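Pre-Session Software Checklist, Handheld Gripper Pair, with Comments

Filled in at the Medex workroom, June 25, 2022
Software: Drornar recorder and pose tracker, build 2213
Covers: recorder, tracking, finger width, time sync, replay and planner handoff
Marks used: OK, OK with comment, Fix first, Not done

Thank you to everyone who sent back the last version with notes in the margins. I have kept the order mostly as it was, moved the clock check up to the front where it belongs, and left my comments long, as I know some of you like to see how a mark was arrived at before you trust it. Skip them if you are in a hurry and just read the marks.

Part A. Before anything is switched on

A1. Build number on both units matches the sheet. OK.
A2. Last session's logs copied off and the copy opened once. OK with comment. The copy opened fine, but the folder had been named by hand again. Please let the tool name it. The Deletti import script reads the folder name, and it is not a forgiving reader.
A3. Free disk space above the warning line. OK.
A4. Config file is the shared one, with no local edits. Fix first, then OK. I found a smoothing value that somebody had changed back in November and never put back. It was a sensible value for the job they were doing, I'm sure, but it made quick finger closings look lazy in the log. Restored to the shared setting and restarted.

Part B. Clocks and sync

B1. Both units agree on the time within 9 milliseconds. OK.
B2. Sync holds after a pause and resume. OK with comment. It holds, though the left unit takes a moment to settle. Wait for the status line to go steady before you start moving, even if you feel a bit silly standing there.
B3. No dropped entries over 600 samples. OK.

Part C. Finger width and grip reading

C1. Fully open reads as open, fully closed reads as zero. OK.
C2. Width reading is stable while holding something soft. OK with comment. Soft things are where I would ask you to spend your time. A hard block gives you a nice flat line and tells you very little, while a sponge keeps the fingers creeping inward and the controller has to decide whether that counts as still closing. Under the old rule it flickered between "closing" and "holding" all the way through a lift.

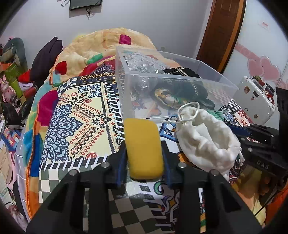
The rule now looks at how fast the width is changing and ignores the width itself until the speed drops below the limit. Much calmer! If you still see flicker on your unit, write down the value of the limit before you touch it, and send me both the old number and the new one.

C3. State changes in the log line up with the finger trace. OK.
C4. Release is logged once per release. Fix first. I had two double releases in 14 tries. The second one always lands right behind the first, so I suspect the debounce timer and not the reading. Ticket opened, and until it is closed please filter doubles at replay.

Part D. Tracking and perception

D1. Tracker starts without a manual reset. OK.
D2. Tracking survives a patterned surface. OK with comment. Busy prints give the tracker plenty of corners to hang on to, and that is lovely until the pattern repeats. With repeated squares or diamonds, watch for a small sideways jump in the path. If you get one, end the take, start over, and leave the bad take in the folder with the "jump" tag so the Sugiyama filter has something to learn from.
D3. Clear plastic in the work area noted on the session sheet. OK with comment. The segmentation step still draws its outline around whatever it can see through the plastic and calls that the object. Planning from that outline is not allowed yet. Use the hand-marked outline.
D4. Both grippers labeled correctly, left as left. OK. Do check it, though. Swapped labels pass every other test on this sheet.

Part E. Replay and planner handoff

E1. One full take replayed at normal speed before the next is recorded. OK.
E2. Planner accepts the take without warnings. OK with comment. One warning about a reach limit, cleared by reloading the arm model. I would like to know why it needed reloading.
E3. Stop command halts replay from any point. OK. Tried early, in the middle of a grasp, and near the end.
E4. Replay on the real arm. Not done. Waits for C4.

Carried over to the next check: C4 debounce timer, E2 model reload, and the folder naming in A2, which I will keep bringing up in the friendliest way I can until the script learns to cope.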